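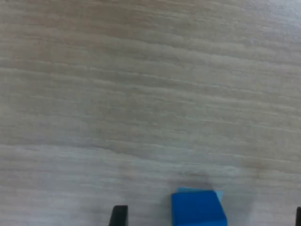
Section 4. Setting up a club and importing the season ticket list

Revised 16 November 2020

This section covers creating a club record in Jidora, loading season ticket holders, and matching them to seats. Complete Section 3 (Stadium map) first. You need an administrator login. A ticket office login can view the import screen but cannot run it.

4.1 Create the club record

1. Sign in and select Clubs, then Add club.
2. Enter the full club name as it should appear on printed tickets. The Ratstead ground record used in this guide is listed under Ratstead Town.
3. Enter a short code of four letters. The code is printed next to the barcode and can't be changed after the first match goes on sale.
4. Under Home ground, pick the stadium map you saved in Section 3.
5. Set the season start and end dates. Cup matches outside these dates have to be added one at a time.
6. Select Save.

Note: If two clubs share a ground, create two club records and point both at the same map. Do not copy the map. Seat holds made on a copy do not carry over to the original.

4.2 Prepare the list

The import accepts CSV files only. Each row is one seat. A family with three seats takes up three rows, all with the same account number.

Required columns:

Account number
Last name
First name
Stand
Row
Seat
Price class (adult, senior, student, junior)

Optional columns are email, phone, mailing address and access needs. Column names must match the spelling above. Their order does not matter.

Stand names must match the map. "Pisanside Lower" and "Pisanside Lwr" are read as two different stands, and every row with the second spelling will be rejected.

A single file can hold up to 1,000 rows. Split longer lists by stand. The Ratstead list has 2,178 rows and goes in as three files.

4.3 Run the import

1. Open the club record and select Members, then Import.
2. Choose the file. Leave Test run checked.
3. Select Start. The first 100 rows are shown on screen when the check is done.
4. Look through the Rejected tab. Fix the errors in your own file and load it again. Rows can't be edited on this screen.
5. When the Rejected tab is blank, uncheck Test run and select Start again.
6. Repeat for the remaining files.

Caution: Do not close the browser tab during a live import. Seats already written stay written, and loading the file again will report them as duplicates. If this happens, go to Members, then History, and select Undo last import before you retry.

4.4 Seats held by someone else

A row is marked Conflict when the seat is already held, usually by a sponsor or the away section. Select the row to see the hold. You can release the hold, move the member, or skip the row. Skipped rows are kept in the Pending list until the end of January, then deleted.

4.5 Turnstile cards

Clubs using Zavala card readers should wait until all files are imported before sending cards to print. Select Cards, then Build batch. Card numbers are assigned in account order. A member added later goes into a new batch, and the card number will be out of sequence. The readers accept it as normal.

To replace a lost card, see Section 7.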